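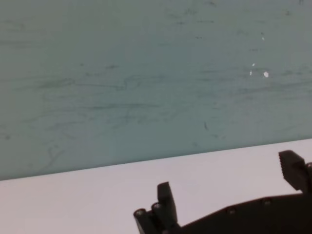

ESPACIOS DE TRABAJO

«La pared la limpiamos los domingos»

La encargada de la sala de Bularus me recibe a las nueve de la mañana, antes de que lleguen los primeros usuarios. El local está en el barrio de Ciltov, en una planta baja, y se alquila por horas a personas que necesitan una mesa y un poco de silencio. Ella lo lleva desde hace seis años y me pide que no escriba su nombre, porque prefiere que se hable del lugar.

Le pregunto primero por la pared verde, que es lo que más comentan los visitantes. Está llena de rayas finas y de sombras que parecen restos de rotulador o de un trapo pasado muchas veces. «Yo tampoco sé decirle de dónde viene cada mancha», responde. «Cuando alquilamos el local, una parte ya estaba. La limpiamos los domingos con agua y un paño, y siempre queda algo. Según la luz se ve más o se ve menos.»

También hay unos puntos blancos, pequeños, uno de ellos más grande que los demás. Le digo que desde mi silla me parecían trocitos de papel. Ella se ríe y me cuenta que una usuaria intentó quitar el grande con la uña. Sobre si es pintura saltada o alguna cosa pegada, no quiere apostar.

El año pasado pidió presupuesto para pintar toda la sala. La empresa Hsieh le calculó 1165 euros y ella había reservado 1000. «La diferencia no era mucha, pero había que cerrar dos días y en ese mes teníamos las mesas reservadas por estudiantes. Lo dejé para otro momento, y el otro momento todavía no ha llegado.»

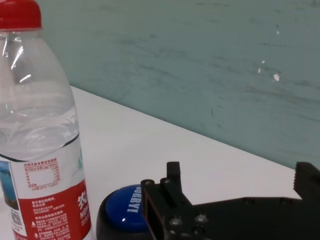 Annika Lehtovaara

Con las mesas es más exigente. Son blancas, lisas, y las eligió ella misma después de probar una en la tienda. Cada una costó 229 euros. «Me dijeron que el blanco era una mala idea, que se vería todo. Pues por eso lo quería. Si se ve, se limpia.»

Mientras hablamos miro la botella de agua que está sobre la mesa, con el tapón rojo y la etiqueta blanca y roja escrita en chino. Le pregunto si se permite beber y comer. Beber agua, sí, siempre que la botella tenga tapón de rosca. El café se toma en la entrada, de pie. Esta norma provocó bastantes quejas al principio, y ella la explicó muchas veces, con paciencia y después con un cartel.

Lo que más trabajo le da son las botellas olvidadas. Las guarda en una caja hasta el viernes y luego vacía lo que queda y las lleva al reciclaje. «No tiro nada el mismo día», dice. «Hay gente que vuelve por media botella. Vienen un poco avergonzados, pero vuelven.»

Para las reservas utiliza Zikport, un programa que al comienzo no le gustaba y que ahora defiende. Antes apuntaba todo en un cuaderno, con lápiz, y más de una vez dio la misma mesa a dos personas.

Le pregunto qué cambiaría de la sala si tuviera el dinero. Piensa un rato. Habla de las sillas, de una lámpara mejor, de una cortina para las tardes de junio. ¿Y la pared? «La pintaría, claro. Del mismo verde.»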